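Projects > Janus > Reports > Progress report, February

Janus: small-batch smoked malt for bottom-fermented beer
Progress report to the Baumgart fund
Prepared by Zdislava Hrnčiar, Kumen brewery

1. Status

The project is on schedule for malting and behind schedule for packaging. Smoking trials with beech and with pear wood are finished. The alder trial is partly finished and will be closed out in the next period. Eight pilot brews were planned to this point and all eight have been brewed; five are packaged, and three are still in the lagering tanks. Spending is within the approved budget, with one transfer between lines requested in section 7.

2. Malting and smoking

All malt in this period was smoked in the Drumosix unit. The drum was run with the intake damper half open after the first beech loads came out uneven, with pale, weakly smoked grain from the center of the bed and harsh grain from the outer layer. Matúš Halás changed the turning schedule so that the drum turns in short bursts during the wet stage and runs without stopping only once the grain is dry to the touch. Loads made after this change were even enough that samples from the front and back of the drum could not be told apart in a triangle test.

Moisture at the end of smoking remains the least controlled value. The probe supplied with the drum reads low when the grain is warm, and readings drift back up as the load cools. We now draw a hand sample at unloading and dry it in the lab oven. This adds a delay before a load can be released to the brewhouse, and we accept it for the pilot stage. It would not be workable in regular production.

Pear wood gave a lighter smoke than expected. It was hard to pick out in the finished beer when the smoked portion was under half of the grist. Supply is also a problem: the wood comes from orchard clearing and is not available all year. We propose to drop pear from the second stage and put the remaining drum time into alder.

Alder is more promising. The smoke is softer than beech, and the malt keeps a bready note that beech covers. The last alder loads were delayed when the firewood arrived too wet to use. It has been stacked under cover and will be checked again before the next run.

3. Pilot brewing

Each pilot brew uses the same base recipe: pale malt, smoked malt, a small addition of dark malt for color, and a single hop addition early in the boil. Only the wood and the share of smoked malt change. Bohumila Trnka ran all of the brews with the same step mash, and the yeast was repitched from one propagation for the first five brews. A fresh pitch was used after that.

Total wort to the fermenters in this period was roughly 610 liters. Losses to trub were higher than planned in the beech brews. The smoked malt is more brittle than our standard pale malt, and it broke up too fine at the usual mill gap. Widening the gap fixed the slow runoff and cost a small amount of extract. We have kept the wider gap for all smoked grists, including those with a low share of smoked malt, in order to leave one thing fewer to adjust between brews.

Fermentation was normal in every tank but one. The second alder brew stopped high and was slow to clear. Cell counts at pitching were in range, and no contamination was found on plates. The likely cause is low aeration, as the inline stone was found partly blocked when it was taken apart for cleaning. The beer has been kept as a reference but will not be served to the panel.
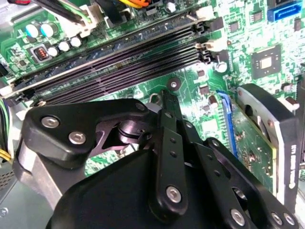
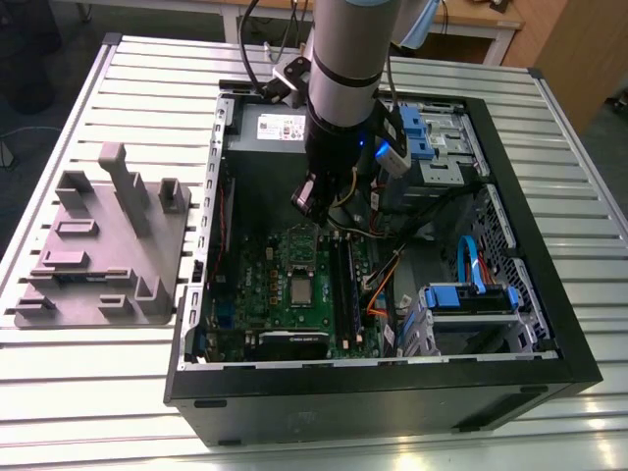
Open computer case: memory slots up close (first) and the case on the worktable (second).

4. Tasting panel

The panel met for the beech and pear beers. Samples were served in dark glasses at cellar temperature, in random order, and then again after the glasses had been left to warm. Mimoza Popescu led the sessions and collected the sheets.

Main findings:

- Beech at the high share was described as ham, campfire and clove. Several tasters marked it down for a dry, ashy finish that grew stronger as the beer warmed.
- Beech at the medium share scored best overall. Smoke was clear in the aroma and fell back behind the malt in the taste.
- Beech at the low share was often confused with the unsmoked control.
- Pear at the high share was liked but was seldom named as a smoked beer without a prompt.

The clove note in the high-share beech beer needs more work. It may come from the smoke itself or from the yeast, and the sensory data cannot separate the two. A side fermentation with a different lager strain is planned for the next period. The lab method for smoke phenols is set up, but results are not yet repeatable enough to report. Duplicate samples from one bottle still differ by more than the gap between beers.

5. Packaging and storage

Packaging is the main cause of delay. The counter-pressure filler was out of use while a seal set was on order, and beers that were ready had to wait in tank. The five packaged beers were bottled in brown glass with crown caps. Half of the bottles from each brew are stored cold, and the other half are at room temperature for the aging test.

First checks show that smoke aroma drops in the warm-stored bottles before any stale note appears. The effect is small and rests on a single tasting — it should be treated as a lead for now. The next check will use the full panel.

6. Risks

Alder supply. If the stacked wood does not dry in time, the final alder loads will move back and the last brew with them. A kiln-dried lot has been priced as a fallback.

Tank space. The three beers in lagering hold tanks that are needed for the second stage. Bohumila Trnka has agreed on a transfer plan with the main cellar, which frees one tank early if the filler stays in service.

Smoke carryover. Traces of smoke aroma were noticed in a standard pale lager brewed after a beech batch. The mill and grist case are now swept and flushed with pale malt between uses, and the flush malt is thrown out. Hoses used for smoked wort are marked and kept apart.

7. Budget

Costs for malt, wood and lab supplies are below plan. Maintenance is above plan, due to the filler seals and a new drive belt for the drum. We ask the fund to approve a transfer from the pear wood line to the maintenance line. The total does not change. Bořivoj Pešek holds the invoices and can send copies on request.

8. Work for the next period

- Finish the alder loads and brew the last alder batch.
- Package the three beers now in lagering.
- Run the side fermentation with the second lager strain.
- Repeat the phenol analysis with a new internal standard.
- Hold the panel on alder beers and on the aged bottles.
- Fix the recipe and the share of smoked malt for the larger brew.

A decision on the wood is needed before the larger brew can be booked into the main brewhouse. We will send the alder panel results to the fund as soon as they have been entered, ahead of the next report.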